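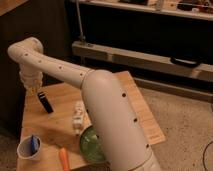

Cosaro Two-Seat Training Glider – resin and photo-etch kit

Maker: Skurkdale
Parts: 18 resin, 9 photo-etched brass
Decals: 2 schemes
Skill level: experienced

The Cosaro was a training glider with side-by-side seats, built for the flying school at Dilstead. The pupil sat on the left. The wing was placed high on the fuselage, so both persons had a good view downwards, but the view to the rear was poor and the pilots often complained of it. The order was for 14 machines and all of them were delivered.

This kit is the second release from Skurkdale of the type. The fuselage comes in two halves with the cockpit floor already cast in the left one. The nose has been made new, as the first release was too round under the windscreen.
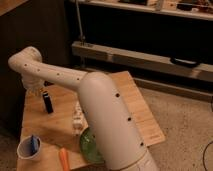 Robot arm in cream-white over a wooden table.

The wings are solid castings and they are heavy. We advise to drill the roots and to put in a piece of brass rod before gluing. The rod is not in the box. The clear parts are vacuum-formed and you receive a spare canopy, which is useful when the first cut goes wrong.

Decals are drawn by Felicidad Pangilinan. The first scheme is the all-silver school machine. The second is the later one with the dark green upper side – please note that
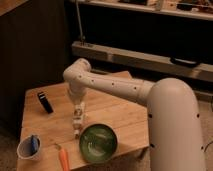

the green had no fixed shade, and the instruction sheet gives a mix for Benkirane acrylics only. Other paints can be used if you compare by eye.

Seat belts, instrument panel and rudder pedals are on the brass sheet. Glue and paint are not included.

Next delivery from the maker is expected in March. Orders are sent in the sequence we receive them.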